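## 4. Setting Up the Hillach Reading Shelf and Lending Log

Before starting this section, finish the shelf assembly in Section 3 and let the wall bracket adhesive cure. The lending log works with any shelf in the Hillach line, but the label sizes given below are for the low model.

### 4.1 Sort the books

1. Take every book out of its carton and check it for torn pages, loose bindings, and writing on the inside cover.
2. Put damaged books in the repair box. Do not label them yet. A label placed over a loose spine will come off with the cover.
3. Sort the remaining books into board books, picture books, early readers, and chapter books.
4. Within each group, sort by the author's last name. If a book has no author on the cover, use the first main word of the title.

> **Note:** Board books wear out faster than the rest and are often replaced in batches. You may leave them unsorted and keep them together in the bottom bin.

Books that come in a slipcase should be stored without it. Keep the slipcase flat in the cupboard and write the shelf number inside the flap with pencil.

### 4.2 Apply the labels

Each label sheet holds 33 labels. Use one label per book, on the lower left of the back cover.

1. Wipe the back cover with a dry cloth.
2. Peel the label from the corner marked with a dot.
3. Set the bottom edge down first and smooth upward with your thumb.
4. Write the book number in permanent ink and wait 15 seconds before stacking.

**Caution:** Do not use the clear Nirnen overlays on cloth covers. The adhesive leaves a yellow mark that cannot be removed.

If a label goes on crooked, leave it. Lifting it will take the top layer of the cover with it. For books with a barcode in the lower left, move the label to the lower right and make a note in the log.
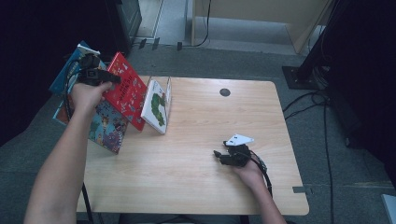

Numbers run in one series for the whole shelf, starting at 1. Do not start a new series for each group. When a book is lost or thrown out, retire its number. The low model holds 200 thin paperbacks or far fewer hardcovers, so expect gaps in the numbers before the shelf is full.

### 4.3 Load the shelf

1. Start with the bottom row and put the heaviest books there.
2. Stand books upright with the spine facing out. Tall picture books go at the ends of the row, against the side panels.
3. Slide a bookend in after the last book. It should be snug, but you should be able to pull out any book with one hand.
4. Fill the upper rows the same way.
5. Press down on the front lip of each row. If it moves, tighten the two screws under the lip (see Section 3.6).

**Caution:** Do not store boxes, plants, or bins on top of the shelf. The top panel is not rated for weight.

### 4.4 Set up the lending log

The log is the green Nanholm binder packed with the shelf. It can be kept by hand or typed up, but use one method only.

1. Write the shelf name and the start date on the first page.
2. Enter each book number, title, and group on its own line. Leave the last column blank.
3. When a book goes out, write the borrower's first name and the date in the last column.
4. When it comes back, draw a single line through the entry. Do not erase it.

The standard loan is 4 weeks. To change it, cross out the printed period on the inside cover and write in the new one.

> **Note:** Binta Lawal's revised log page has a wider column for names. It replaces the page supplied with earlier binders, and old pages can be moved over without copying.

### 4.5 Check the shelf each month

- Compare the shelf against the log and mark missing books with an M.
- Wipe the rows with a damp cloth and let them dry before reloading.
- Check the wall bracket for movement.
- Empty the repair box.

Replacement labels and binder pages can be ordered with the Nazarenko form at the back of this guide.

Section revised Mar 3, 2019, by Khrystyna-Mariia Dmytriv.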